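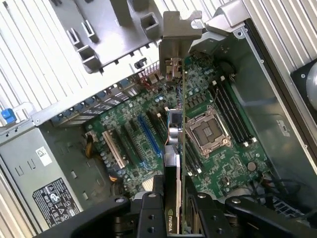
Low-profile card in the Tikus gripper, over the board. The blue slot is the one I'm aiming for.

Two-finger gripper for handling PC cards: stick with linkage fingers or go parallel?
Posted by Marietjie Zwane, 8/15/19

Hi all! I've been having a brilliant time with a little bench project and would love some opinions before I spend any more money on it. I'm trying to get an arm to fit a graphics card into an old desktop, with the case lying open and me keeping my hands out of it. The arm is a Wivier, the small one, and I've got two grippers to try on it. The one in the photo is the Tikus, which has linkage fingers and a clamping block in the middle. The other is a Lekota parallel gripper with flat rubber pads.

So far I've done 27 tries with the Tikus and the card went in properly on 13 of them (I was thrilled, I expected none!). Most of the misses are the same: the card tips a few degrees when the edge touches the slot, and then the bracket end won't line up with the opening at the back of the case. I'm holding it by the end with the NVIDIA logo, well away from the bracket, so I suppose it has plenty of length to swing on.

I've only had 3 goes with the Lekota. It feels much firmer, but the body is wider and I'm nervous about it near the memory slots and the cables that loop round the bottom of the board.

Things I'd like to know:
Is it worth fitting pads to the Tikus first?
Would you move the grip nearer the middle of the card, even with the heatsink there?
Does the wrist camera need to be somewhere else? Mine looks straight down past the fingers and they hide quite a lot of the lower part of the view.

pell_rigger
Lovely project. Pads first, every time, they cost pennies. I used 3 mm silicone sheet cut to shape and stuck on with double-sided tape, and the tipping dropped off straight away. Don't squeeze harder to make up for slippery fingers, you'll bend something.

On where to hold it: yes, go nearer the middle, but hold the board by its edge and keep off the fins and those thin wires. If the jaws won't open over the heatsink, print a pair of longer fingertips with a step in them so they reach past it. Mine took an evening and two bad prints.

The other thing that helped me was letting the wrist go soft for the last bit. Bring the card down stiff until it's just above the slot, then turn the stiffness right down sideways and keep it up in the pushing direction. The card finds its own way in, it's a joy to watch. I don't know what the Wivier controller calls that setting but I'd be surprised if it hasn't got one.

Dobbin77
get the parallel one. had linkage fingers on mine for a year and the tips move in an arc as they close so your height changes with every different thickness. drove me mad

Adinmont Hobby Bench
Dobbin77 is right about the arc, though you can measure it and put it in a table if you always pick up the same card. Close on the card, note the height, done.

For the camera, I'd leave the wrist one where it is and add a second on a stand, looking along the slot from the side. A cheap webcam will do. The view from above is good for finding the slot and rotten for telling whether the card is leaning, and leaning sounds like your whole problem. I run my side camera at 120 frames a second, which is more than you need, but it's great fun playing back the misses slowly.

Also, do give the Lekota a fair run before you choose. Three goes won't tell you much. Same card, same starting spot, 27 tries, then compare. And please post the numbers, I've been dithering over the same two grippers since December!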